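Subwoofer crossover, second attempt

I moved the sub from the left corner to the long wall in May and the old crossover setting stopped making sense. In the corner I had it at 60 Hz to keep the boom down. On the long wall there is less gain from the room, and the handover to the main speakers left a dip that made bass guitar sound thin on the lower strings.

The mains are a pair of Stirero bookshelf speakers, sealed, on stands. The sub is a Remik with a plate amp and a continuous phase knob. I ran slow sweeps from the listening chair with the phase at 0 and again at 180, then went up in steps of 5 Hz.

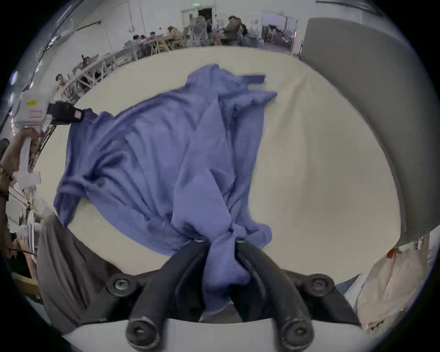
Lavender-blue knit, long sleeves, on the cream table.

The dip closed at 80 Hz with phase at 180. At 82 dB in the chair the sweep is even enough that I stopped adjusting. There is still a narrow peak lower down, which belongs to the room, and I am not going to chase it with the crossover.

Two notes on the wiring. The sub is fed from the line output, so the gain knob on the plate amp has to be set again whenever the phase changes. The cable run is now 2 meters longer. I checked for hum with the amp on and no source playing and heard none.

Marcus Bellamy asked in the comments whether I would high-pass the mains too. I have not tried it. The amp has no provision for it, and I would need a separate box.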